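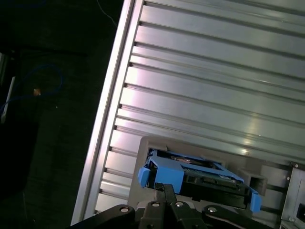

Page last changed: 8 Sep 2020

Changing a hard drive in a tool-free caddy

These steps cover desktop cases where the hard drive sits in a plastic caddy that slides into a drive bay. The blue caddies have a pull tab at each end and an open middle, so the circuit board of the drive stays exposed. Keep your fingers off it.

Before you start

Back up anything you want to keep. Shut the computer down, unplug it and hold the power button for 3 seconds. Lay the case on its side on a firm table and take off the side cover.

Taking the old drive out

1. Unplug the power and data cables from the drive. Pull on the plugs and leave the wires alone.
2. Squeeze the two blue tabs toward each other.
3. Keep squeezing and draw the caddy straight out of the gray housing. If it sticks halfway, push it back a little and try again – don't twist it.
4. Flex the sides of the caddy outward and lift the drive free.

Putting the new one in

1. Hold the new drive by its edges, the same way around as the old one.
2. Fit the pins on one side of the caddy into the screw holes of the drive, then bend the other side over until those pins drop in too. There are 4 in all.
3. Slide the caddy into the bay until both tabs click.
4. Plug in the two cables, put the cover back and start the computer.

A new drive won't show up in the file list until it has been formatted. Allow 20 minutes for the whole job the first time.

Steps checked by Chiamaka Edet. Send corrections to Johannes Venter at the Kesomdale repair desk.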